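Ticket 245
Product: Jafri nesting measuring cups, plastic
Opened by: retail desk, Britex
Handled by: Irfan Warraich, Hodetico product support
Status: open, waiting on customer

Reported problem

Customer says the cups "don't agree with each other." Two fills of the smaller cup should come level with the rim of the next one that's twice its size. Customer gets there with flour to spare. She has thrown out 2 batches of muffins and wants a refund for the set plus the ingredients. Retail desk has marked this as a molding defect. I don't see what that's based on.

Log entry 1

Asked the customer how she fills the cups. Answer: scoops straight from the bag, shakes it flat. That alone can explain a mismatch. Scooped flour packs down differently every time, and shaking packs it more. Asked her to repeat with water, filled to the rim on a level counter, and to leave flour out of it until we know more.

Retail desk replied that water "isn't how people use them." True, and also not the point. If the cups are wrong, they are wrong with water too.

Log entry 2

Customer says she did the water test and it was "still off." No amount given. Off by a spoonful or off by a drip? Asked again. Also asked whether all the cups came out of the same box, as she mentioned owning an older Nedano set. If one cup from each set ended up in the same drawer, that would do it.

Log entry 3

Retail desk says the sizes are "clearly inconsistent." I don't agree. The teal cup looks largest, but nothing is lined up and a cup closer to the camera will look bigger. The orange one is sitting in the top of the purple one, so I can mostly see its rim and handle. The lime green one is half hidden behind the teal. You can't get a volume out of any of that.
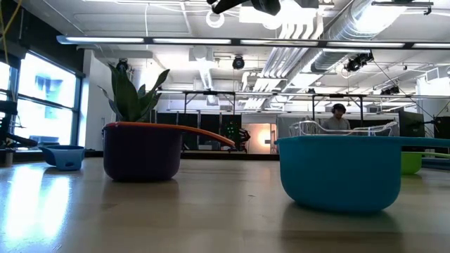 Log entry 4: what I need before this goes further

1. The size marking on each cup, written down next to its color. Colors alone don't help me.

2. Water test again, on a kitchen scale. Weigh the cup empty, fill to the rim, weigh it again. Send both numbers for every cup, including the ones she thinks are fine.

3. Whether any cup has been through the bottom rack of a dishwasher or left near a burner. A warped rim changes where "full" is.

Log entry 5

First number is in. Customer's one-cup measure held 245 grams of water. A US cup comes to a little under 237, so that is over, but she describes the water as "domed at the top." Overfilling a wide rim can add several grams. Asked her to fill it level and send the number again, along with the rest.

Retail desk wants to know if they can tell her it's confirmed. No. One cup, one reading, overfilled.

Log entry 6, 4:47 p.m.

Nothing further from customer. Refund request left pending, defect tag removed until there are weights to support it. Please don't put the tag back on without talking to me.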